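Office chair assembly

From Griltcombe, the open handbook of furniture and workshop trades

Office chair assembly is the work of joining the separate parts of a swivel chair (base, gas lift, mechanism, seat, backrest, armrests and, on some models, a headrest) into a finished piece of furniture. It is done in factories, in the back rooms of furniture stores, and by buyers at home. The article treats mostly the small assembly room, where chairs are put together in short series and then stand on the same floor until they are sent out.
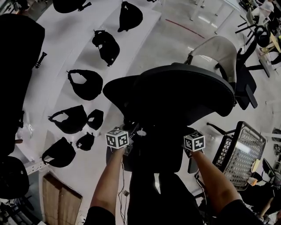
1,147 words in the full entry · 6 min read

Terms

The vocabulary is not the same everywhere. In the trade a "shell" is a molded part that gives the seat or the back its shape. It can be a structural part, which carries the weight of the person, or only a cover, which hides screws and the rear side of the foam. The small flat projections on the edge of a shell are called tabs. They enter into openings on the opposite part, or they take a screw.

The "mechanism" is the metal unit below the seat. It connects the seat to the gas lift and permits the chair to tilt. The levers for height and tilt come out from its side. Some older catalogs, among them those of the maker Lo Presti, use the word "plate" for the same unit, and this can cause confusion when spare parts are ordered.

Layout of the work area

Molded parts are usually laid out on a long table before the work begins. Black shells on a white table are easy to tell apart by outline, while the same shells in a carton look very similar. Loose rows are enough. Parts with large openings are kept away from the table edge, as they catch on sleeves and fall.

Finished or half-finished backs can stand upright next to the table. Seats are put down flat, with the upholstered side away from the floor. Where the floor is hard and glossy, many rooms put a board or a piece of carpet under the place of work, so that the casters do not roll and the plastic does not get scratched.

Lines painted on the floor separate the assembly zone from the passage. Red and yellow are both common. There is no general rule about which color means what, and a new worker should ask on the first day.

Electrical cables are a known nuisance. A power strip on the floor near the end of a table is practical for a charger or a lamp, but a chair that rolls backward will find it sooner or later. Sirnelik, a fitting shop with two assembly rooms, moved its outlets to the ceiling after a caster cut through a cable on a Thursday afternoon and the whole row of lamps went out.

Order of work

The usual order starts from below. The casters are pressed into the base, the base is put on its wheels, and the gas lift is set into the central hole. The mechanism is screwed to the underside of the seat while the seat lies upside down on the table. After this the seat is turned and lowered onto the lift. The weight of a sitting person closes the joint, and no tool is needed for it.

The backrest comes next. It is heavier at the top than most people expect, especially with a headrest, so it is held with two hands, one on each side, while the lower end goes down into its bracket. All screws are first turned by hand for a few turns. They are tightened only when every one of them has found its thread. A screw that is fully tightened too early pulls the bracket to one side, and then the last hole does not align.

Armrests can be mounted before or after the back, according to the model. Utent, which supplies a 35-page assembly booklet with its task chairs, asks for the armrests first. Rear covers and small caps are the last parts, as they are difficult to remove without marks.

Mesh and upholstered backs

A mesh back consists of a frame and a stretched fabric. It lets air through and weighs less than a foam back of the same size, but it must be protected from sharp objects during the work. A screwdriver left on a table has ruined many of them. Mesh is sold mostly in black and gray. Light gray shows dust less than black does, but it shows oil from the hands more.

An upholstered back has foam over a shell, with a cover in fabric or synthetic leather. It forgives small blows — the foam comes back to its form after some hours — but the cover can get permanent folds if it is stored under a weight.

Headrests are made separately for both types. The common form is a rounded trapezoid, wider on one side, fixed by one or two screws.

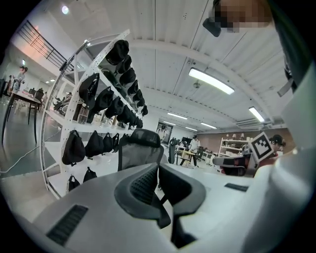

Storage of finished chairs takes more space than storage of the parts. A swivel chair does not stack. The normal practice is to push the chairs close together in a group, all with the same direction, so that the arms of one stand beside the arms of the next. Chairs with a fixed headrest should not be laid on their side to save room.

Shared rooms

Small assembly rooms are seldom used for chairs alone. They often share a floor with other goods, and the most convenient neighbors are light things that can hang. A tall rack with curved side rails can take caps on the top row, bags in the middle and backpacks on small hooks lower down, and it needs little floor. It also works as a divider between the chairs and the passage, although it is an open one and dust goes through.

Some points are worth attention when a rack stands near chairs:

Rolling chairs must be kept from pushing against the rack. A simple strip on the floor is sufficient.

Straps that hang low get caught in casters. The lowest row should be kept short.

Dark goods on several levels are hard to distinguish in weak light. Labels on the rail help more than a stronger lamp.

Cables should not cross the floor at the foot of the rack, where people stand and look up.

Checking

A finished chair is normally checked by sitting. The person goes up and down once, leans back, and turns in both directions. A clicking sound when leaning comes most often from a loose screw in the mechanism, more rarely from a cover that is not closed on all its tabs. A chair that sinks slowly has a defective gas lift, and the lift has to be replaced; it is under pressure and must not be opened.

Many workshops repeat the tightening of the bracket screws after a few days of use. Home buyers generally do not, and loose backs are a frequent complaint in the first year.

See also: Caster; Gas lift; Mesh fabric; Shop rack; Tilt mechanism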